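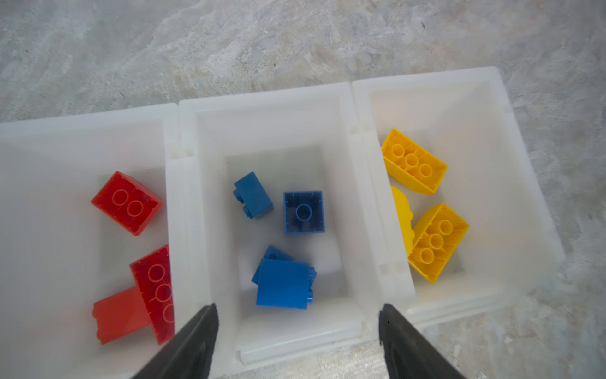

Warkby Toy Library
Minutes of the Members' Meeting
July 14, 2023

Chair: Ylva Hovland
Meeting opened at 7:05 p.m. Quorum met.

1. Minutes of the last meeting

Approved with one correction. Under Item 4, "late fees" should read "replacement fees." The library has not charged late fees since January.

2. Membership and loans

Current membership is 127 households. Most of the new sign-ups came in after the spring open day. Loans of outdoor toys are up, as usual for summer, and the water table has a waiting list. Loans of jigsaw puzzles are down. Members were asked whether the puzzles should be thinned out. No strong feeling either way. Left until fall.

3. Lease

The lease with Brostero for the Mill Street rooms runs out at the end of the year. Brostero has offered to renew on the same terms for two years, with the rent going up by $200 a month. The chair has asked whether the back storage room could be included at that price. No answer yet.

There was some discussion of moving. The church hall is cheaper but has no ground-floor storage, and everything would have to be put away after each session. Members present preferred to stay where we are if the storage room can be settled. The chair will write to Brostero again before the next meeting.

4. Shelving

Quote received from Mohamedi for new shelving along the long wall — $3,000 including fitting. A second quote was promised and has not come. Agreed to wait two more weeks for it, then go ahead with Mohamedi if nothing arrives. The old shelves are to be offered to members first.

5. Building brick sets

The brick sets come back short more often than anything else in the catalog. At present a set is weighed on return and the member is asked to look at home for anything missing. This takes up a lot of desk time and causes bad feeling.

Proposal: stop lending bricks as numbered sets and lend them by the bag, with a $5 deposit returned when the bag comes back in fair condition. Small losses to be ignored.

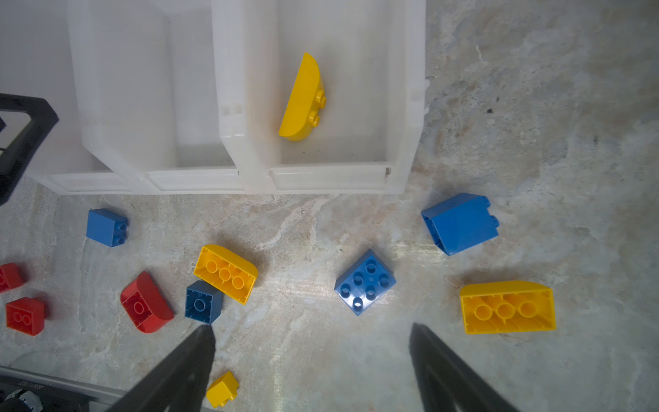 Pernille said the deposit would put off exactly the families the library was set up for, and asked that it be dropped or made optional. She had no objection to lending by the bag. Another member thought a deposit was reasonable but agreed that it should not be asked of anyone on the reduced rate.

Amended proposal: bricks to be lent by the bag, no deposit, trial to run until January and then be looked at again. Carried, with one vote against and two abstentions.

The themed sets with instruction booklets are not affected and stay as they are.

6. Cleaning

The Pestidine spray is nearly used up. Two members asked for something with less smell, especially for the baby toys. Agreed to try plain dish soap and hot water for hard plastic and to keep the spray for the ride-ons. Cloth toys continue to be washed by the borrower before return — the label on the bags needs to be larger.

7. Other business

The side door is sticking again. Reported to Brostero.

Desk sign-up sheet for August still has gaps, mainly mornings.

Meeting closed at 8:40 p.m.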